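The Ferry to Marar

The ferry from Bellik was late again, so she bought her lunch early and sat on the wall to wait. She had 29 coins left in the pocket of her coat. The fare to Marar was six. The man at the kiosk said the boat would come when the tide let it, and went back to his radio.

Her aunt's letter was folded inside her book. The house at Cisau had been sold, it said, and the new people wanted the shed cleared by the end of August. There was a boat in it. If she wanted the boat she must come and fetch it, and if she did not it would be burnt with the rest.

She had not seen the boat since she was nine. Her grandfather had paid 250 for it and spent the next four summers painting it. It had been in the water twice. 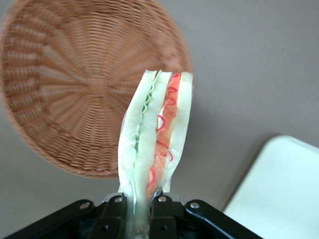 By two o'clock there were other people on the wall. A woman with a pram asked whether this was the queue, and she said she supposed it was. They talked about Pruvton, where the woman's husband had found work at the brick yard, and about the rain. Then the ferry came round the point, lower in the water than she remembered, and everyone stood up.

She stayed on deck for the crossing. At Marar she asked in the harbour office what it would cost to have a small boat carried down from Cisau by road. The clerk looked in a drawer, then in another drawer, and told her some 800, more if they had to take a gate off.

"Is it worth that?" he asked.

"No," she said.

He waited with his pen over the form. Outside, the ferry was already loading for the trip back.

"They'll have to take the gate off," she said, and gave him the address.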